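Road Surface and Drainage Workshop, Lemville
Notebook entry, May
Entered by: Iwona Krajewska
Copied to: Fuseini Mahama, Renata Kozłowski, Cyprian Cieślak

Subject: standing water on the Hivwood approach, first wet-weather visit

The visit was made in the afternoon, after the duty desk reported that rain had set in over the northern section. Cyprian Cieślak and I left the workshop at 2:10 and reached the Hivwood approach shortly before three. Parking was at the farm entrance, as agreed with the district office. The vests and cones were in the van. The long straightedge was not, and it has since been entered on the loading list.

The purpose was limited. The section is 167 meters long, measured from the farm entrance toward the houses, and has been the subject of two letters from residents, both concerning spray thrown onto the footpath. The dry survey made earlier in the spring recorded the crossfall at intervals and found it within tolerance for most of the length. It did not explain the complaints. Hanna Kubiak, who wrote up that survey, recommended that no further work be scheduled until the road had been seen in the rain, and this entry records that visit.

Water was found where the dry survey gave us least reason to look for it. The levels had suggested ponding on the footpath side. There is also a strip of standing water close to the right edge, looking toward the houses, with an irregular outline. It lies near the solid edge line. I had assumed that side drained freely to the shoulder and had written as much in the margin of the survey. That margin note should be disregarded.
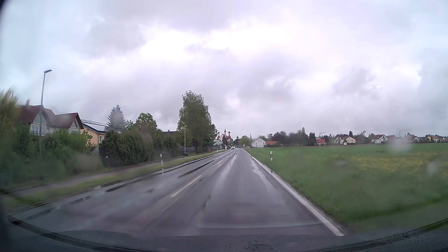
The wheel track in the right-hand lane requires separate treatment from the edge. A track that holds a film of water over a long distance suggests slight rutting, and rutting of this kind is easily missed with readings taken at the lane center and the edge only. The spring survey took its readings in exactly those positions. Cyprian proposes adding a reading in each wheel track, which would lengthen the work by half a day. I support the proposal. Renata will need to confirm that the traffic control crew can be kept for the additional hours.

Darker lengths of surface in the opposite lane were also noted. I have not classed them. They may be old sealing work, or they may simply hold moisture longer than the surface next to them, and the difference cannot be settled in the wet. The maintenance ledger shows a sealing order for the Hivwood approach but does not give the lane. Fuseini has been asked to look for the original work sheet, which should be in the Lungu cabinet with the other contractor papers.

Measurements taken on the visit were few. Depth in the edge strip was read at 42 meters from the farm entrance, at the place where it seemed deepest, and came to 2 millimeters below the straight line of a short level. This is a poor instrument for the purpose and the figure should not be quoted outside the workshop. Further readings were abandoned when traffic picked up. Work in a live lane with two people and no crew is outside our procedure, and I did not consider the readings worth an exception.

On the complaints themselves, the footpath is separated from the road by a grass verge, and the verge is narrow. Spray from a passing vehicle could be expected to cross it at ordinary speeds if the lane beside it is holding water. We walked the footpath in both directions. Cyprian's trousers were wet to the knee on the return – he has asked that this be recorded as an observation, and I have done so.

The delineator posts were checked for position against the plan. The nearer one agrees. I did not reach the farther one and the plan should not be marked as verified for that position. The street lamps belong to the municipal lighting office and were left out of the visit.

A word on method for whoever makes the next visit. The film of water is much easier to judge when looking along the road toward the light than when standing over it. From directly above, a thin film and a damp surface look nearly the same. I recommend walking the section once toward the houses before any marking is done, then returning to chalk the limits. Ordinary chalk did not hold. The wax crayon from the Fuvwood job held well and there is half a box in the second drawer.

Outstanding:

Renata Kozłowski – crew hours for the wheel track readings.
Fuseini Mahama – sealing work sheet, lane and limits.
Hanna Kubiak – correction to the spring survey, edge drainage note.
Cyprian Cieślak – long straightedge, to be checked for true before it goes out again.
Myself – reply to the residents, to state that the road has been inspected in rain and that a further survey is proposed. No date is to be given until the crew is confirmed.

The van was returned at 4:35. Wet cones are in the drying room and need to be stacked.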